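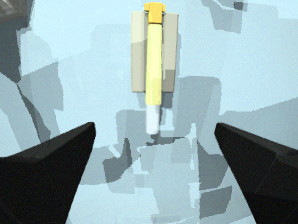

Rhys Harawira preguntó, en la primera reunión sobre la celda nueva, quién iba a responder cuando una pieza saliera mal colocada: la persona del turno o la persona que había escrito el programa. En la planta de Tomoana esta pregunta quedó sin respuesta durante varias semanas.

Inicio | Capítulos | Glosario | Actividades | Contacto

Capítulo 10
El puesto de trabajo después del robot
Por Tipene Rutherford — agosto

Empezamos este capítulo con una pregunta de responsabilidad porque así empiezan, muchas veces, las discusiones reales. La empresa Gandon, que monta piezas pequeñas, tenía 58 personas en la línea manual cuando decidió preparar su primera célula automatizada. Antes de comprar ningún equipo, el trabajo se ensayó en simulación con el programa Sturutik.

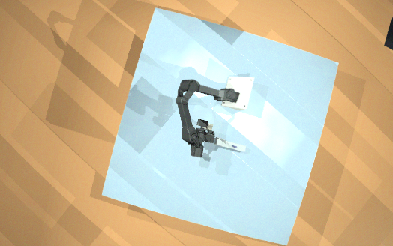 Figura 10.1. Brazo robótico sobre su plataforma, en simulación.

El ensayo simulado cambia el orden de las tareas. En el método antiguo, el operario aprendía con la pieza en la mano y corregía sobre la marcha. Ahora una parte de este saber tiene que ponerse en palabras antes: por qué lado se toma la pieza, cuánto se abre la pinza, en qué punto conviene bajar más despacio. Las personas con más experiencia descubrieron que sabían hacer cosas

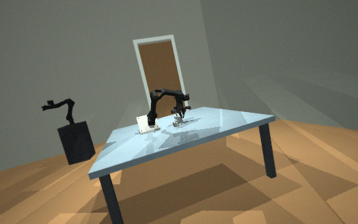
que nunca habían explicado a nadie, y que explicarlas era también un trabajo — aunque no figuraba en ningún contrato. Gandon registró 147 horas de consultas entre la línea y el equipo de programación. Al principio se pagaron como horas normales de montaje; después se creó una categoría propia, con 3 niveles.

Usamos cookies para mejorar su experiencia de lectura. Aceptar | Configurar

Conviene distinguir aquí entre tarea y puesto. Una tarea puede pasar entera a la máquina y el puesto seguir existiendo, con otro contenido: vigilar, preparar, decidir cuándo se para. En la planta de Bamine, del mismo grupo, los puestos se mantuvieron, pero el ritmo del día cambió mucho y las pausas dejaron de ser comunes.
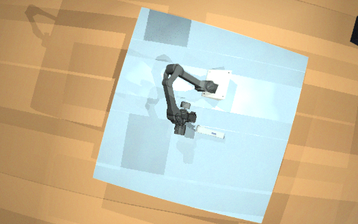 Una operaria de Bamine comentó que antes se cansaba de los brazos y que ahora se cansa de estar atenta, y que para este segundo cansancio todavía no le habían dado ningún descanso. Volveremos a su observación en el apartado 10.3, cuando estudiemos la carga mental y los turnos de supervisión.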